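Progress report, Bikon picking software
To: Margaux Langlois, Leclerc Fund
From: Ardalan Bahrami
7/8/21

Hi Margaux,

You asked for something shorter than last time and with fewer acronyms, so I'm going to try. The planner is ahead of where I said it would be, the perception side is a bit behind, and the budget is fine. Details follow, and you can skip the part on calibration if you're in a hurry.

The planner first, because I'm happy about it. In the spring the arm would stop dead between moves while it worked out the next one, and it looked like it had forgotten why it came into the room. Aurélien rewrote the part that does the waiting. Now the next move gets planned while the current one is still running, and if something changes on the table the plan gets thrown out and redone. Planning time for a single move is down from 679 milliseconds to 176, measured on the same machine with the same set of test layouts. I had promised you anything under 250, so I'm calling that one finished (Aurélien isn't, he has a list).

Calibration was the dull part of the quarter and it ate more of it than I wanted. We found that our camera-to-arm transform was being saved in one place and read from another, so every time somebody recalibrated, the arm went on using the old numbers. That explains a lot of grumpy notes in the May log! Valentin moved everything into one file with a version stamp, and the software now refuses to start if the stamps don't match. It's annoying when it happens to you at the end of a long day, but I'd take that over being off to the left by a finger's width and not knowing it.

Perception is where we slipped. The detector is good at color and still shaky on shape, mostly when it has to tell a star from a hexagon seen from a low angle. We've labeled 305 new views by hand and retrained twice. The second run was better on stars and a little worse on the cylinders, and I don't have a good explanation for that yet. Vilgot thinks it's the highlights on the flat tops, and he may well be right. He's trying a version that works from depth edges first and only looks at color afterward.

All of the table tests use the same kind of layout, with small plastic blocks on a wood board and clear space between them. I know you'd like to see clutter, and so would I, but I want the shape numbers to settle before we start piling things up.

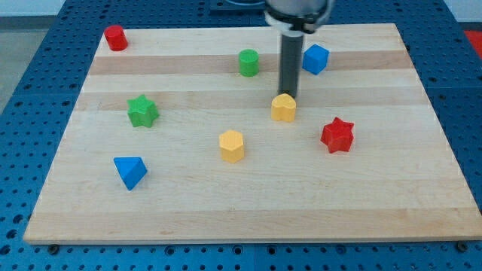
Tabletop test layout, gripper above the yellow heart.

The other thing that's late is the replay tool. The idea is that you can load any run and step through what the camera saw, what the detector thought it saw and what the planner decided to do about it. Loading and stepping work. The planner view is still a wall of text — readable if you wrote it, not much fun otherwise. I'd like to get you a copy you can click through yourself by September.

On money, we're inside the plan. The Stenov software license came in lower than quoted, and I'd like to move the difference over to labeling hours if you're okay with that. It would cover about 9 extra days. I need a yes or no from you in writing before I can shift it.

Still open on my side: the shape problem, the replay view, and a decision on whether we keep our own grasp scoring or switch to the one Prundar uses. Aurélien and Vilgot disagree on that last one, and I've asked them both to write me a page.

Call me if any of this is unclear. I'm at my desk most mornings.

Ardalan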